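# 在米尔比买第一套出租房，我和贷款磨了大半年
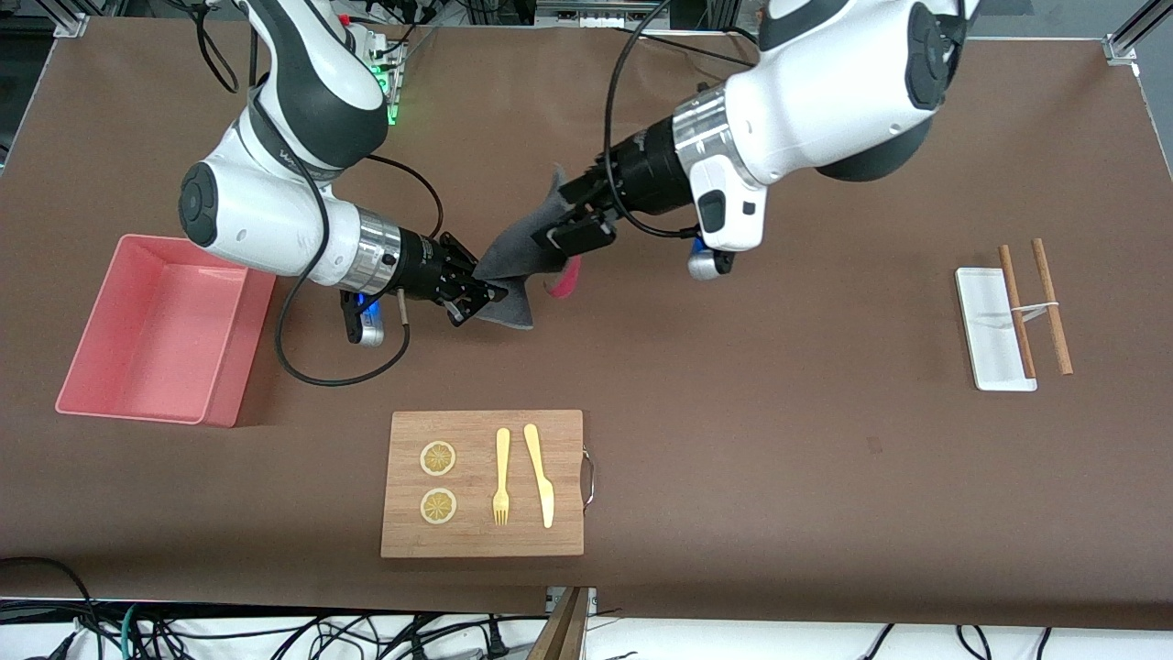 两只机械臂各夹住深灰色布的一处

六月的时候，我终于在米尔比（Millby）签下了那套小公寓。说"小"一点都不夸张，两个房间，厨房里站两个人就得侧着身子让路。可是拿到钥匙那天晚上，我还是在空荡荡的客厅地板上坐了好久，吃完了一整盒外卖饺子，心里美得不行（也怕得不行）。

好几位读者留言问我，钱是怎么凑出来的，银行到底看什么。我一直拖着没写，一来是忙，二来是自己也走了不少弯路，写出来怪不好意思的。今天泡了壶茶，就慢慢讲吧。

先说明一下，我买这套房是为了长期出租，没打算装修完转手卖掉。这两种打算去借钱，对方问你的话完全不一样。我第一次去咨询的时候没讲清楚，接待我的贷款顾问Athina Andreadis听了快半个小时，才客客气气地问："那您到底是想住、想卖，还是想租？"我脸一下子就红了。后来我学乖了，每次坐下来第一句话就是：出租，打算拿十年以上。

她给我布置的功课，头一样是把租金算明白。我原来的算法特别天真，看看附近同样大小的房子租多少，乘以十二，就觉得是一年的收入。她拿笔在我那张纸上划了好几道：空置要扣，物业费要扣，保险要扣，热水器哪天坏了也要扣。扣到最后，剩下的数字比我想的瘦了一大圈。我回家的路上有点沮丧，还在车站买了个甜甜圈安慰自己。

不过这张瘦下来的表格后来帮了我大忙。我把它重新誊了一遍，每一项后面都写上数字从哪里来，物业费附账单，保险附报价单。第二次去的时候，她翻了两页，说这回可以往下谈了。

然后就是看房。我前后看过的房子，大多在两栋楼里，一栋在河边，一栋在老邮局后面。河边那栋的501和508我都很喜欢，同一层，一个朝南，一个朝着院子。508的厨房刚翻新过，橱柜门一关，轻轻的一声，我当场就想付定金！幸好陪我去的朋友Jozefína Holub拉了我一把，让我先去看看楼里的会议记录。她自己做房东好些年了，说话一向直。我们翻到上一年的那份，里面写着外墙和电梯都要大修，费用由各户分摊。我把这笔钱往表格里一填，每个月的结余就成了负数。

501也是一样的道理，同一栋楼嘛，躲不掉的。我心疼了好几天，做梦还梦见那扇橱柜门。

最后买的是老邮局后面那栋的102。底层，采光一般，浴室的瓷砖是那种说不上来的绿色，卖家Sotiris Stergiou先生在里面住了很多年，墙上连个多余的钉子眼都没有。价钱比河边低一截，楼顶前几年修过，记录和收据他都留着，装在一个饼干盒里给我看。我当时就觉得，跟这样的人做买卖，心里踏实。

贷款批下来之前，还有一段特别熬人的等待。估价比成交价低了一点，银行只肯按低的那个数来放款，中间的差额得我自己补。我本来留了一笔钱打算换地板，只好先挪过来用。所以现在102里铺的还是老地板，走到卧室门口会吱呀响一声，听久了倒也习惯了。

利率这件事我也纠结了很久。固定的高一些，浮动的低一些，我把两种方案都摆在餐桌上，看了一个星期。后来我选了固定五年。理由很个人：我是那种半夜会爬起来查账户余额的人，每个月还多少钱不变，我才睡得着。您要是心比我大，手头也宽裕，选浮动说不定更划算，这个真得看自己。

还想啰嗦几句应急的钱。签字以后我的账户里只剩下四个月的月供，说实话偏少。搬进来的第一位租客Bello Aliyu人很好，可他入住没多久，厨房的水管就漏了，维修师傅来了2次才弄好。账单不算吓人，可我付钱的时候手还是抖了一下。要是重来一回，我会再攒半年，留足六个月的月供再去签字。

另外，租约请一定找懂行的人看一遍。我那份是从网上找的范本，自己改了改，得意得很。后来给Evanthia Fragkou看，她以前在律所做过，拿铅笔圈出来三处，有一处是押金退还的期限我压根没写。她没收我的钱，我请她吃了一顿烤鱼，两个人聊到店里打烊。

至于下一套，家里人已经在问了。我嘴上说不急，手机里的房源提醒倒是一直没关，昨天还收到一条河边那栋楼的，三楼，带个小阳台。我点开看了看，又去翻了翻存款，然后把茶喝完，洗碗去了。

报税那一部分我还没理清楚，等把收据都贴好了再写一篇。有做房东的朋友愿意在留言里讲讲自己第一年是怎么记账的，我会很高兴，真的，多长我都看。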